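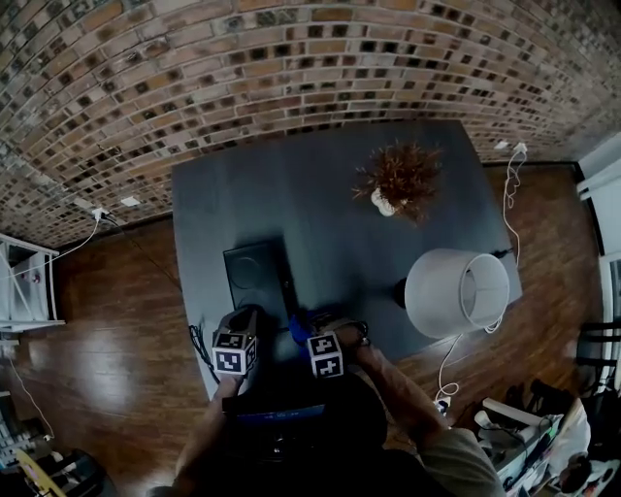
# Windico tabletop demonstrations

Print this page | E-mail this page

Windico is a set of hand-held demonstrations for tabletop tidying, recorded by Solosgate in one furnished room at the Prestton site. There are 200 demonstrations, 40 of them held back for testing. The demonstrator works with a gripper in each hand, and each gripper carries a white cube printed with fiducial patterns on its faces. The pose of each gripper is worked out from its cube.

## Tasks

- Move the plant, lamp or speaker to a new place on the table
- Steady an object with one gripper and shift it with the other
- Spread out, gather or fold a soft item

Objects are put back by hand between demonstrations, so starting positions vary by a few centimetres. Soft items vary a good deal more.

## What is in each folder

Every demonstration has its own numbered folder with the head view as video, left and right gripper poses, gripper opening, and a short text label for the task. Poses are in metres, in the table frame. Left and right are always the demonstrator's own. 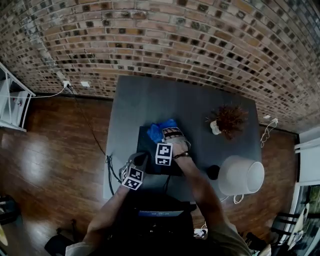 Head view, soft item task.

## Known problems

- The head view is wide and bends straight lines a lot near the borders. Use the lens file in `calib/` before measuring anything.
- A cube hidden behind the lampshade or the plant gives no pose. Gaps of 2 frames or fewer are filled in; longer ones are left blank.
- Cables lie on the table and floor in many recordings. They are not labelled as objects.
- Demonstration 80 has the gripper opening for the right hand only.

## Use with a robot

The poses were replayed on the two-armed Arsenault bench without retraining the arm controller. Reach was the main limit: targets at the far side of the table had to be brought closer. Forces are not recorded, so the soft item tasks need a slow closing speed at first.

## Changes

August: lens file replaced, task labels checked again. Older copies of `calib/` should be deleted.

Print this page | E-mail this page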